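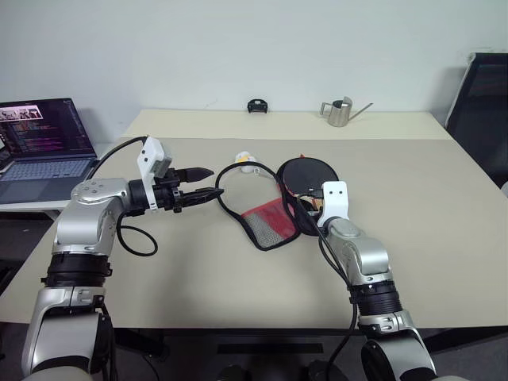
## 4. Setting Up Your Temperature Loggers

Now for the fun part! By this point you have your site code from Trakesel and your dive team is signed up, so it's time to get the loggers ready for the reef. A Jondeck logger is about as simple as underwater gear gets (one button, one light, one clip), and once it's down there it will quietly record the water temperature every ten minutes for months. Your readings go straight into the Alel shoreline map, next to those from every other team on the coast.

Set aside an evening for this section. Do it at home the day before you dive, not on the boat.

### 4.1 What you need

- 3 loggers per site, each with its own tag number
- The reader cradle and its cable
- A bucket of fresh water and a kitchen thermometer
- Cable ties, the heavy black kind
- Your site card and a pencil

### 4.2 Waking up a logger

1. Wipe the logger dry and set it in the cradle with the light facing you.
2. Plug the cradle into your computer and open the Alel desktop program.
3. Hold the button until the light blinks green twice. If it blinks red, go to 4.6.
4. Type the tag number from the back of the logger. Check it against your site card.
5. Set the interval to 10 minutes and the clock to local standard time. Leave daylight saving off, even in August.
6. Click **Arm**, wait for one long green blink, and lift the logger out.

Repeat for the other two. Keep them in order as you go, because the tags are tiny and they all look alike under a desk lamp.

> **Note:** An armed logger starts recording right away. Those first readings from your desk are fine. You'll trim them in section 6.

### 4.3 The bucket check

We love this step. It catches nearly every bad sensor before it gets wet for real, and kids are great at it!

1. Fill the bucket and let it stand for an hour in the shade.
2. Drop in all three loggers and leave them for 40 minutes.
3. Stir, then read the kitchen thermometer and write the number and the time on your card.
4. Take the loggers out, put them back in the cradle one at a time, and click **Peek**.

The last reading from each logger should be within half a degree Celsius of the other two. The kitchen thermometer may be a little off - what you're after is three loggers that agree with each other. If one is the odd one out, run the check again before you give up on it.

### 4.4 Fixing loggers at the site

1. Dive the site with a buddy and find the marker stakes. North Moen has three, at 6, 9 and 12 meters.
2. Pass two cable ties through the logger's clip and around the stake, with the light facing down.
3. Pull the ties snug and trim the tails. Put the tails in your pocket.
4. Write the tag number, depth and time on your slate before you move to the next stake.

> **Caution:** Never tie a logger to living coral, sponge or kelp. If a stake is missing, bring the logger back up and report it.

> **Caution:** Watch your air and your depth first and the logger second. A logger that goes down next week is every bit as useful to us.

### 4.5 After the dive

Copy your slate onto the site card while it's fresh in your mind, then enter the card in the Alel program under **New placement**. Your stakes will turn blue on the map, usually by the next morning. Leif Öberg looks over every new placement himself and will write if a depth seems odd, so please keep the slate unwiped until you see blue.

Each logger holds 2589 readings in its quick memory and moves older ones to storage by itself. You don't have to do anything about this, but you may see the counter drop back to zero when you peek. Nothing has been lost.

### 4.6 If something looks wrong

| What you see | What to try |
|---|---|
| Red blink, once | Battery low. Charge in the cradle overnight. |
| Red blink, three times | Clock not set. Repeat 4.2 from step 3. |
| No light at all | Clean the two metal contacts with a soft eraser. |
| Code 173 in the program | Tag number already in use. Check the last digit. |
| Fog behind the window | Do not dive it. Return the logger for a new seal. |

Still stuck? Send us the tag number and the code, if there is one, through the **Help** tab. Include your site code too. Section 5 covers swapping loggers in the water and bringing the first set home.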